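Home | Notebook | Bench log | Kit list | Contact
Last updated: June

June, 4.15 pm – wipe-down and tidy, Canitz bay

Really pleased with this afternoon! Eustaquio Chávez and I finally got going on the bottles and the chip case for the Cundis set, and I'd forgotten how much I like this wave wallpaper with the marbled grey surface. Everything looks good against it, even the scuffed pink tumbler.

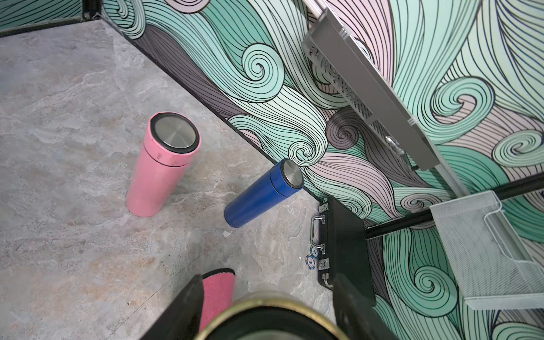
Pink tumbler, blue bottle on its side, case and two chips by the wall.

Order for now is bottles first, then the case. Pink gets a dry cloth only, lid included, and I want the seams done properly as the dust sits in them. Eustaquio swears by the old Quezada cloths (we have 5 left – must ask for more). The shelf and basket can wait until everything below them is sorted.
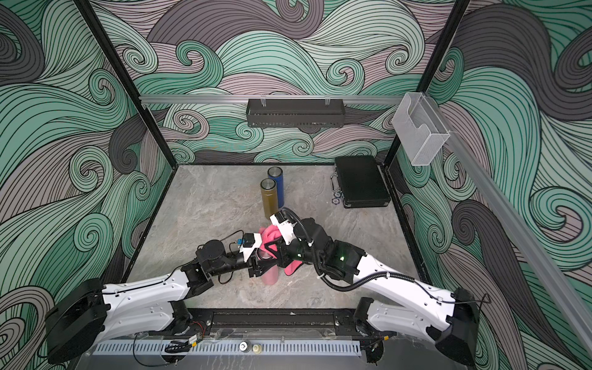
After that it's the chips. The stock sheet says 201 for the whole set, which I'd love to check, but it's a job for a morning with a big pot of tea. The Pendemura store list runs to more than 1,294 lines and still has the case under "luggage", so I've pencilled in a correction. Latches want a soft brush, handle mounts too.

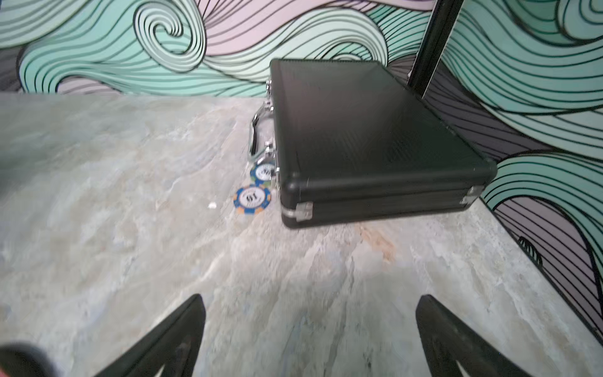 Do the chips go back in the case before the lid is wiped?
Lid first, with the case shut, then open it and put the chips in by colour.

Still to do: label for the case, new cloths, and find the other copy of the stock sheet.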